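Voy a contar en varios mensajes la avería que tuvimos en marzo con la célula de manipulación de tela. Algunos me preguntaron por privado y es más fácil escribirlo una sola vez. Perdonad los errores, el español no es mi primera lengua.

Contexto breve. Trabajo en Zullton, en integración. La tarea del robot era tomar prendas de punto, levantarlas, abrirlas un poco y dejarlas otra vez. La pinza es una Trummer de dos dedos y el programa de supervisión se llama Andivard. Lo escribimos nosotros, por lo tanto los fallos son también nuestros.

El síntoma: en algunos ciclos el robot informaba "agarre correcto" y subía sin nada. En otros ciclos, mucho más raros, informaba "pinza vacía" y llevaba la prenda todavía entre los dedos. El segundo caso es el que me quitó el sueño.

¿Por qué es peor el segundo? Porque con "pinza vacía" el programa permite la velocidad alta de retorno. Un brazo rápido con una tela colgando puede engancharse en cualquier cosa, incluida una persona que entra a ordenar la mesa.

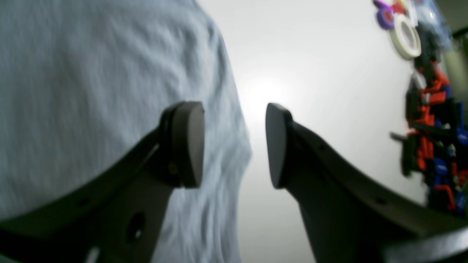 Lo primero que sospechamos fue el cero de la apertura. El controlador mide la posición de los dedos en pasos del motor, y a partir de un umbral considera que hay objeto. Con un bloque rígido esto funciona muy bien. Con punto fino, la diferencia entre cerrar sobre tela y cerrar sobre nada es de pocos pasos.

El umbral estaba en 83 pasos. Este número lo había puesto alguien (fui yo) durante las pruebas con cajas de cartón, y después lo heredó la configuración de tela. Nadie lo revisó, yo tampoco.

Hicimos entonces una prueba larga: 800 ciclos seguidos con la misma prenda, registrando posición, corriente y estado declarado. En las primeras horas, todo bien. Los errores empezaron después y luego vinieron cada vez más juntos.

Esta deriva nos hizo pensar en temperatura. Cambiamos el ventilador del armario, esperamos una tarde entera y repetimos. El resultado fue el mismo. Perdimos ahí dos días, y lo escribo para que otro no los pierda.

Alguien del equipo propuso apretar más. Subimos la fuerza a 80 por ciento del máximo. Los agarres en vacío bajaron, pero las prendas salían con marcas y, peor todavía, la tela se metía más profundo entre los dedos. Volvimos al valor anterior el mismo día.

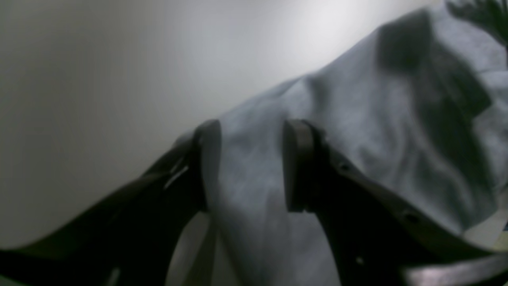
La pista buena vino del registro de corriente. Al abrir, el motor hacía un pico pequeño al final del recorrido, como si algo lo frenase. Un motor que abre en el aire no debe frenarse. Aquí entendí que no estábamos mirando solamente un problema de medida, sino también uno mecánico.

Paramos la célula, quitamos la energía con el candado puesto y desmontamos los dedos. En la articulación del lado derecho había pelusa compactada, casi como fieltro. También un trocito de hilo enrollado en el eje. Con cada ciclo entraba un poco más.

Consecuencia: el dedo no volvía completamente a su posición abierta. El controlador, que hacía su referencia automática cada cierto tiempo, tomaba esa posición falsa como cero. A partir de ahí, todo lo demás estaba desplazado y "vacío" podía significar "con tela".

Es decir, dos fallos pequeños. El de la pelusa habría dado errores visibles y una alarma de recorrido. El de la referencia automática escondía el primero, porque corregía el cero y borraba la alarma. Juntos eran bastante desagradables.
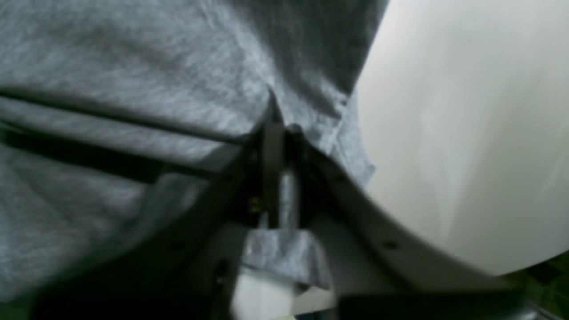
El procedimiento de liberación también lo tuvimos que cambiar. Antes decía "retirar la prenda y reanudar", una sola línea. Cuando el punto gris queda fruncido hacia el mecanismo, como ahí, la reacción natural es tirar de él con la mano, y eso es justamente lo que no se debe hacer con el motor alimentado. Ahora el texto dice: parada, candado, abrir los dedos con la llave manual, sacar la tela sin tirones, inspeccionar el eje y solo después rearmar.

Tuvimos un susto, lo cuento también. Un compañero sujetaba la manga de una prenda enganchada y el sistema, que creía la pinza vacía, pidió el retorno. El brazo no llegó a moverse gracias a la puerta, que seguía abierta y cortaba la marcha. La protección hizo su trabajo, pero era la última que quedaba. Lo registramos como incidente sin daños.

Los cambios que hicimos, por orden de importancia para mí:

La velocidad alta ya no depende de una sola señal. Andivard pide posición de los dedos y también el peso medido en la muñeca. Si las dos no coinciden, el brazo se queda lento y avisa.

La referencia automática se eliminó durante la producción. Solo se hace al arrancar, con los dedos limpios, y una persona tiene que confirmar. Si el cero nuevo difiere demasiado del anterior, la célula no arranca.

Pusimos una cubierta fina de Skirnow sobre la articulación. No es perfecta – algo de pelusa entra igual – pero ahora se limpia en pocos minutos, con pincel y aspiración. Aire comprimido no, porque empuja la fibra más adentro.

El umbral para tela tiene su propio archivo. Parece obvio cuando se escribe.

Con todo esto llevamos 1295 ciclos sin ningún estado falso. Para mí no es todavía una demostración, porque el fallo antiguo también tardaba en aparecer. Seguimos con la inspección del eje al empezar cada turno, hasta tener más datos con otros tejidos.

Me preguntan si un sensor táctil en las almohadillas lo habría evitado. Una parte, sí. Habría visto la tela entre los dedos. La pelusa en la articulación no la habría visto, y el dedo habría seguido sin abrir del todo.

Si trabajáis con punto o con felpa, mirad la corriente al abrir. Nosotros mirábamos siempre la de cerrar, y la información estaba en la otra mitad del ciclo desde el principio.

Otra pregunta que llegó: no, no puedo compartir los registros completos. Puedo pedir permiso para la gráfica de corriente y, si me lo dan, la pongo en este mismo hilo.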